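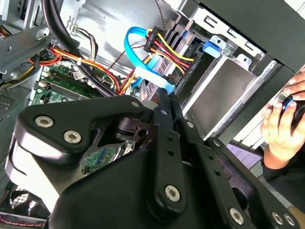
Second Life for the Mid-Tower

The desktop tower is a poor object to throw away. Most of its mass is folded steel, most of its faults sit in two or three replaceable parts, and nearly everything inside is held by a common screw or a latch. The Bramdale refurbishing shop handles 700 of them a year. According to Meifang Qin, who runs the bench, 556 of last year's intake went back out as working machines. The rest were stripped for parts.

The stock comes from school offices, dental practices and small accounting firms, usually in batches, usually after an operating system change. September is the heavy month. The machines arrive on pallets with their drives still in place, and the drive is where the work starts.

Qin's bench procedure puts storage first for two reasons. A drive holds the previous owner's data, so it has to be logged and wiped before the tower moves anywhere else in the building. It is also the component most likely to have been disturbed by an earlier repair, and its condition says a good deal about how the rest of the machine was treated.

A drive in a tower of this class has two connections. The data lead is a flat SATA cable, often bright blue or red, running from a header on the motherboard to the back of the drive. The power lead comes from the supply and ends in a wider black plug with an L-shaped key. In a four-wire harness the yellow wire carries 12 volts, the red wire 5 volts, and the two black wires are ground. A fifth wire, orange, supplies 3.3 volts on some supplies and is left out on others. Its absence is not a fault, as most desktop drives do not draw on that line.

The two plugs fail differently. The data plug is small and light, and its weak point is retention. Early cables relied on friction alone and will walk out of the socket over several years of fan vibration and office cleaning. Later ones have a steel spring clip that must be pressed before the plug is withdrawn. The power plug is mechanically stiffer, but its plastic housing is brittle when old, and the tongue on the drive side can snap if the plug is levered up or down. Qin's rule is a straight pull with two fingers on the housing, never on the wires.

"People rock it," she says. "It feels like it should rock. Then you have a good drive with a broken socket and you've made scrap."

Cable routing gets more attention in the shop than a buyer would expect. A SATA data cable should not be folded flat against itself. The specification of the shop's preferred replacement, a plain clip-type lead sold under the Grunus name, gives a minimum bend radius of 25 millimeters. A loose loop between board and drive is fine and is preferable to a cable pulled tight, provided the loop stays clear of the fan. Where a factory zip tie holds the supply wires back from the board, it is left alone unless it prevents a plug from reaching. If it has to be cut, the bundle is retied in the same place with flush cutters used on the tail, so that no sharp stub is left near the next pair of hands.

Drive cages vary by maker and by year. The cheap pattern is a sheet-metal box with threaded holes, two screws to a side, and the right-hand screws can be reached only after the opposite panel comes off. Better cases have a plastic latch, commonly colored blue or green to mark it as a part the owner is meant to touch. The latch is released, the drive or the whole cage slides or pivots, and no driver is needed. Qin keeps a drawer of spare latches recovered from scrapped cases. They are the one part in the building that she will not sell separately.

Sheet edges inside the cage are the main hazard to the worker. Stamped cutouts are deburred on one face only, if at all, and the inner face is the one met by a knuckle. Thin nitrile-dipped gloves are worn for cage work and taken off for connectors.

After removal the drive goes to the test rack, a Urio eight-bay unit that reads its health table, then runs a full surface scan and an overwrite. The scan on a 2000-gigabyte disk takes nearly five hours, and the rack is loaded so that the long jobs run overnight. Any drive reporting reallocated sectors is rejected, whatever the count. Qin is aware that this is stricter than it needs to be.

"A drive with four bad sectors may last ten years," she says. "I don't want to explain that on the phone."

Rejected drives are drilled and go out with the mixed metal. Passed drives are shelved by capacity. Most outgoing machines now get a solid-state drive for the system, with the old disk refitted behind it as storage where the buyer wants the space. The two share a power lead if the harness has a second plug, and otherwise a splitter is added. The shop uses crimped splitters and refuses the molded kind, some of which have been known to short internally.

The case itself gets compressed air and a damp cloth, the power supply gets a load test, and the processor gets new thermal paste. Inventory is kept in Plekolell, a parts database that Qin describes as slow but correct. Every tower leaves with a printed sheet listing what was replaced, the test date and the scan result for each disk.

Walk-in sales are on Sunday, from ten until two. The side panels are left off the display machines.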